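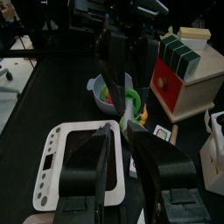
Last updated: August

Buy the second-cheapest chisel

By Oona Keskinen

My uncle Heikki Sjöberg owned 47 chisels and used four of them. I know which four because the handles had gone dark and the rest still had price stickers on.

I have been making furniture in a rented workshop in Leststead for long enough to have done the same thing. There is a drawer of router bits I bought as a set for 117 pounds. I use the straight one and the roundover. The others were paid for and have never been out of the tray.

The usual advice is to buy the best tool you can afford. I think this is wrong for most people. A beginner can't tell what the best one is, and spends a month's wood money finding out.

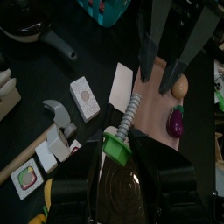 What I tell people now is to buy the second-cheapest, learn to sharpen it, and wait. If it annoys you after a year, you will know exactly what annoys you, and you can replace it with something that doesn't have that fault. My Skurkano block plane is on its third owner and I have had no reason to move on.

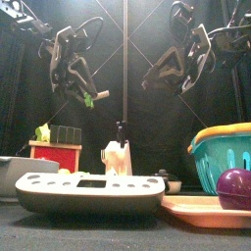

Storage is the other half of the problem. Ott Adomaitis, who shares my bench, spent 790 pounds on a wall cabinet and then filled it, as anyone would. A crowded surface makes you slow. It makes no odds whose bench it is, you still have to move something before you can start. I cleared mine down to a vice, a square and a pencil, and I put the rest in a box under the stairs. If I haven't opened the box by spring I will sell it.

Related
Sharpening on a budget, by Eino Honkanen
Is the Flakirance bench worth it?
Oskari Mäkelä on hand-cut joints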